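Notebook – March 2018

Back on the slot reel job for the Dodstead room. Wondimu Mersha left me his bench notes from last week and I can read maybe half of them (he writes sevens like ones, which is a fun habit in a shop that tests number machines). Starting over from his page three so I know what I'm looking at.

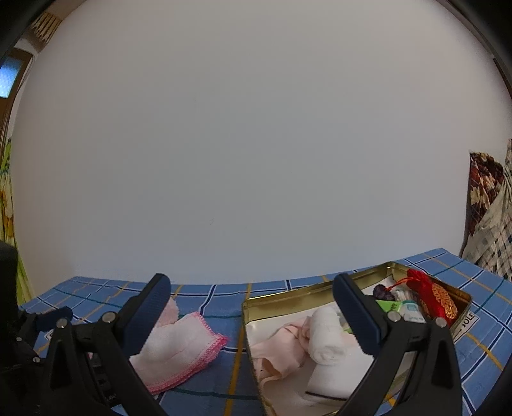
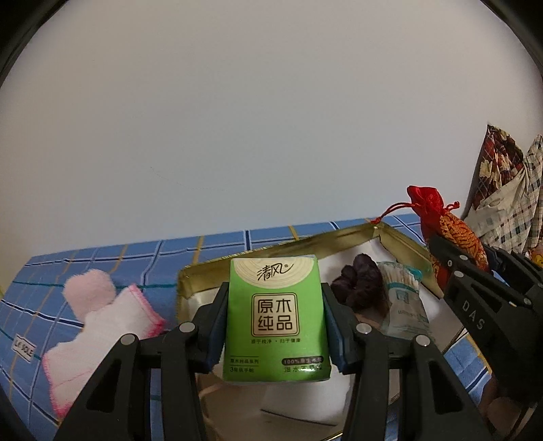 Category: Bench Tests / Reel Cabinets

So, the complaint. The floor people at Dodstead say the Zarkidora cabinet on the end of the row pays the small cherry line too often. Xiaoyan Du pulled the meter log and she doesn't think it's paying wrong, she thinks it's counting wrong, and after today I'm with her.

Ran 2,000 spins on the test key with the door shut. The paid-out meter and the hopper count matched the whole way through. Great, nothing to fix, go home! Then I did 100 more with the door opened and closed between spins, the way the attendants do when they clear a jam, and the hard meter picked up extra ticks. It doesn't happen on every door event. I couldn't find a rhythm to it and I tried for longer than I should have.

Swapped the door switch for one out of the Dekbridge spares drawer. Same thing. Put the old one back and labeled the spare as used, please don't return it to the new bin.

Next guess was the harness. There's a splice behind the coin tray that isn't on the drawing and I don't love it. Wiggled it by hand with the meter in view and got ticks with no spin at all. I may have said something loud. Haoran Cui came over and we cut the splice out and ran a straight length to the board, crimped at both ends. No ticks after that, door or no door, but it was nearly six and we only gave it 30 cycles. That's too short to sign off on.

Side notes while I remember:

Lamp 215 on the top box is out again. Third bulb in that socket, so look at the socket.

The seal on the logic box was intact when I opened it. The number is written in the seal book, and the new one is in there too. Shufen Yan needs to countersign before the cabinet goes anywhere, and she's out until Thursday.

The drawing needs a revision. I penciled the straight run on the shop copy but the one in the binder is still the old one.

Lihua Song asked whether the other cabinets in that row have the same splice. Good question, no idea. They came in on the same truck last June, so I'd bet yes on a few of them. She's going to ask Dodstead to open one up and look behind the tray before we haul anything over here.

Tomorrow: the full spin run again with door events mixed in, on the new wire. Leave the cabinet powered overnight, key is in my top drawer.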